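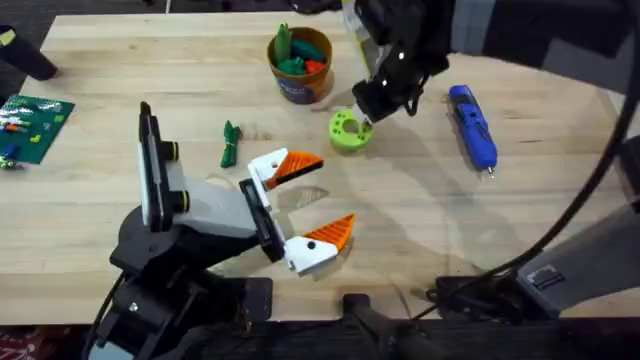

The two-arm table at the Cleltero open day, with the green ring about where it spent most of the afternoon.

I went to the Cleltero open day in August. It was the first one I'd been to, although the workshop is only 10 minutes from home on the 122 bus. Entry was free if you put your name down beforehand. I got there at 2 and stayed until they started stacking the chairs.

The place is smaller than I expected. There's a front room with the displays, a back room with the printers, and a kitchenette where you could get tea for a gold coin. Most of the crowd was at the Tirlow stand, where a wheeled thing was sorting parcels, so I started at the other end.

That's where the two-arm table was. The project is called Tandanine and the idea is to get a pair of arms working on one job together, handing things over and holding them steady for each other. Each arm has a gripper that opens and closes like a pair of tongs. The one on the left has orange ridged tips on white fingers, and the one on the right is all chunky black. I asked if the tips were bought in and was told they print their own and go through a lot of them.

The table itself is a nice bit of pale timber, better than my kitchen bench. The bright green ring was the main job for the day. It's 3D printed, with holes around the top and a bigger one through the middle. When I took the photo the black gripper had come down onto it and the left arm was waiting with its fingers wide open. There was a paper cup of green toy pieces behind it for a later task.

It's slow. I'd only seen this sort of thing in videos before, and I suspect a lot of those are sped up. A person would have picked up the ring and put it down again before either arm got there. The grippers missed a fair bit too, and the staff let them have another go without stepping in, which I liked. On the wall there was a tally sheet of 251 tries from the week before, with the failures marked in red. Plenty of red.

I had a look at Huamán's fruit-picking display on the way through, but it was switched off for a battery change and I didn't wait. The back room was warm and smelled of plastic. You could take home a misprinted part from a tub near the door, so I've now got half a bracket of some kind on my desk.

A few notes if you're thinking of going to the next one. Street parking is hopeless, so catch the bus. The talks are in the front room and you can't hear much over the parcel sorter, so stand close. Kids were welcome and there was a low step for them at the two-arm table. I'd go again, probably earlier in the day, and see the fruit picker running.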